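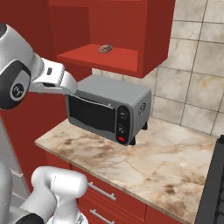
Does the Clastorby stamp meet the format rules for court briefs filed on paper?
It numbers every page and puts the filing date on the cover, so for most paper filings it does. Check your own court's practice note first, they vary.

**Clastorby brief stamp and binding set**

Self-inking stamp, two ink pads (black, blue), box of 58 comb spines, cover card in cream or grey. Made by Prima for chambers, law centres and campaign groups who put in briefs as third parties.

- Number wheel runs to 9999, turn by hand or leave on auto
- Date band good for 9 years
- Spines take up to 389 sheets, thin paper only. Ordinary copy paper, less
- Blue pad is for copies served on the other side. Keep it seperate from the black

Price: £58 the set. Spare pads £9 each, sold singly.

**Which version?**

Itudard edition has the wider cover plate, for joint briefs with a long list of signatories. Same stamp. If you only ever file for one group get the plain one.

Xue edition is out of stock till December. Back orders ok, we don't take payment untill it ships.

**Fitting the pad**

Slide out the old tray, drop in new one, felt side up. Press 2 or 3 times on scrap before you touch anything going to the court registry. Ink dries in a minute on copy paper, longer on card.

**Not included**

Punch. Any comb punch with standard spacing will do. Exhibit tabs also sold apart, see the tabs page.

**Returns**

Unused sets, 9 weeks. Opened pads can't come back. Custom plates (chambers name, group name, charity number) can't either, so read the proof properly before you OK it.

Page updated Jul 23, 2026. Prices include VAT, postage extra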